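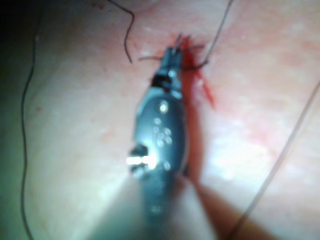 2021-11-10

Suturing demos for the Talebi policy. Console: O. Kallio. Logging: A. Mansour.

Target for the block was 100 episodes, one throw per episode. Got 96. The other four are in the reject folder with Amr's notes; two of those are clock drift between the wrist streams and the fixed view, so the kinematics may still be usable. Soledad to decide.

Wrist streams recorded at full rate, labels downsampled to 20 Hz to match the July set. Do not mix with the older 6 Hz labels until Valtteri has rewritten the loader.

Labelling rules, as agreed:
- needle held and jaws open are separate flags for each arm
- slack thread on the tissue gets its own mask, including strands that leave the view
- specular highlights on metal stay unlabelled

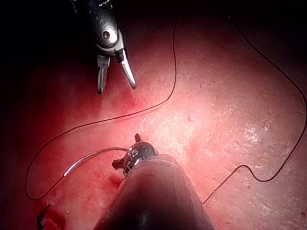
Wrist view. Needle in the lower instrument, upper jaws open.

Thread masks are the slow part. The segmenter loses dark strands over deep red and picks them up again on the pale patches, so each loop comes out in pieces. Teemu wants to join the pieces in post. I would sooner fix the colour balance at capture and relabel a small batch to compare.

Fixed view is better for needle pose relative to the incision. Wrist views are better for jaw state. Train on both, ablate later. 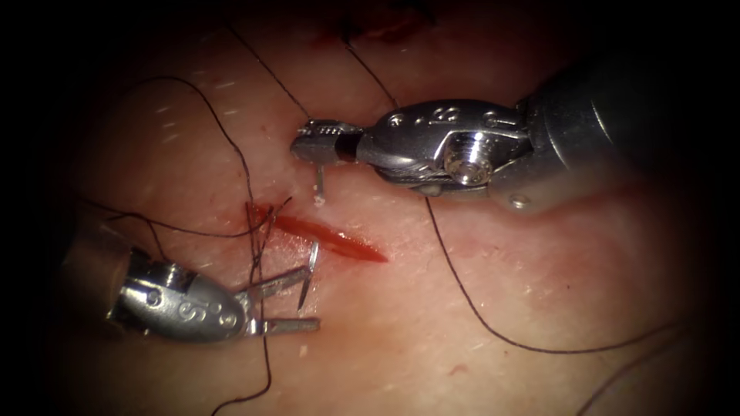 Remen Robotics Workshop | Manipulation Learning Group

Calibration file for the fixed camera is on the Puvotel share, same folder as the episodes. Rerun the hand-eye check before the next block.

Open: gripper force channel still unscaled. Ask Valtteri.

Print this page | E-mail this page
2 comments | 0 shares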